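Teaching by Hand: Collecting Two-Handed Demonstrations Without a Robot
Group project report, Urquhart Lab module
Dec 10, 2025
14 shares | 3 comments

1. What we set out to do

The original plan, agreed in May, was to teach the lab's two-armed robot to move drinks about on a table by driving it remotely. We had the Jestia control desk, two joysticks and a great deal of confidence. After a fortnight we had 9 usable demonstrations and a robot that everyone had learned to stand well back from.

The trouble with remote control is that it turns a person who can pick up a can without thinking into a person who has to think very hard about picking up a can. You lose your sense of depth, you overshoot, you correct, you overshoot the correction. All of this goes into the recording, and the robot, being a keen pupil, learns the dithering along with the rest.

So we changed the plan. For the second half of the project the person held the grippers directly, one in each hand, and did the job at an ordinary table. Each gripper carries a cube printed with square markers, and our tracking software (a package we called Levia, for reasons lost to the group chat) works out from those where each hand is and which way it is turned. The robot stays switched off in the next room, where it is much easier to get on with.

2. The task

We kept it dull on purpose. A can stands on the table within reach, sometimes with a bottle further back as a distraction. The person closes in on the can from both sides, lifts it, moves it to a new spot and lets go. Both hands go back to the start. Then somebody shifts the can and it all happens again.

3. What we collected

Over 5 sessions we recorded 1,579 attempts. We threw out 162 of them. The reasons, in order of how often they came up:

- the markers on one cube were hidden, usually by the other cube
- the person started before the recording did
- the can fell over
- somebody said something funny

The first of these is the serious one. Working two-handed on something as small as a can brings the cubes close together, and when one blocks the other the tracking makes a guess. Its guesses are bold. In one run the left hand seems to have spent half a second inside the table.

We dealt with most of it by asking people to keep their wrists turned slightly out, and by printing markers on more faces of the cube. The wrists helped more than the printing, which was a little galling given how long the printing took.

4. What the robot made of it

We trained two versions of the same model, one on the joystick recordings and one on the hand-held ones. This is not a fair fight, as one pile is very much bigger than the other, and our supervisor has already pointed that out in red. Still, the hand-held version reaches for the can in one smooth movement and the joystick version approaches it like a nervous cat.

Shiny surfaces remain a nuisance. Dark glossy tables throw back reflections that move when the person moves, and we suspect the model has been paying attention to them. The Womov matting we ordered to cover the table has not arrived. If we had the time again we would order it first and argue about software names second.

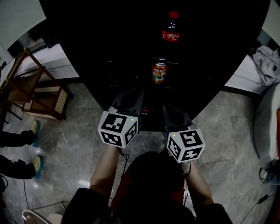 Figure 1. Closing in on the can with both hand-held grippers, bottle further back.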